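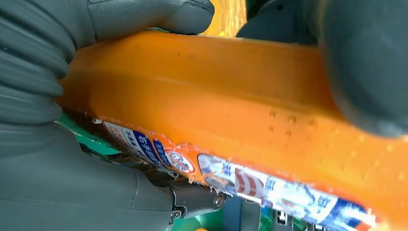 Augustina Dankwa

I went to the Wakstead open day expecting to be sold something, and I was, though it took them until after lunch to get around to it.

Wakstead is the household goods warehouse off the Sotley road, the long one with the blue doors. Every March they let the public in for a day to see how the stuff on your shelf gets sorted, packed and sent out. Entry is free, parking is $5, and the line for the parking machine ate the first 20 minutes of my visit. The flyer promised "a day inside the container revolution." I have covered enough of these to know that a revolution usually means a new color.

The new color is orange. Bright orange, all over, with a bit of shine to it. Our guide, Ashraful Siriwardena, has worked there long enough to remember when the whole Skasdale line came in white, and he told us the orange was chosen so people could find things at the back of a cabinet. I asked if anyone had checked whether people were losing them. He laughed and said that was a marketing question. Fair enough.

I'll give the container this much: the plastic is smooth, and there is a faint ridge molded along its length that I liked more than anything printed in the brochure. Wakstead says the ridge makes it stiffer. Maybe. I have plenty of plastic at home with ridges in it, and some of that has split anyway. The label is a long strip running along the lower edge, and I have mixed feelings about it. A long strip is easy to read when things are lined up on a shelf. It is also a lot of sticker to scrape off if you plan to keep the thing for rice or screws afterward. I asked about the glue. The answer was that a new glue is "under review," and we moved on.

The tour itself goes through three rooms. Receiving is mostly pallets and a smell of cardboard. Sorting is louder and more fun, and it's where the kids on our tour wanted to stay. The packing room has a board on the wall with the day's orders on it, which stood at 1,137 when we walked in. A man behind me said "wow." I have no idea if that's a lot for a place this size and he didn't either. When I asked for last year's number to compare, I got a promise of an email. It has not come.

What I wanted from packing was an answer on waste, and I only got part of one. I've had a container the size of a loaf of bread arrive from this company in a carton that could have held a microwave. Siriwardena didn't dodge it. He said the carton sizes were set years ago under Godinho, the previous owner, and that changing them means changing the shelving, the trucks and half the computer system. They now have 51 carton sizes. I thought that sounded like plenty to be getting on with, and he agreed that on paper it was.

Lunch was a cheese roll and an apple. Good roll.

Then came the selling. The tour ends in the shop – of course it does – where there were 505 "open day packs" stacked by the door and a young woman with a microphone telling us they would not last. At half past three, when I left, the stack looked much the same to me. A pack gets you a set of the orange containers and a coupon for more orange containers. I checked the price against the ordinary shelf at the other end of the shop, and the saving was smaller than what I'd paid to park.

Was it worth the trip? If you have kids, probably, for the sorting room alone. If you have questions, bring them written down and ask them in the packing room, before the microphone comes out. Siriwardena is a good guide and seemed to enjoy being pushed a little. The restrooms are back by receiving, so go before you start or you'll have to walk against the whole tour.

I bought one container in the end, full price, no pack. It has dry beans in it. The label is still on – I tried a corner with my thumbnail and gave up.

Next month I'm supposed to be at the Skasdale showroom for the kitchen range. I've asked about parking in advance.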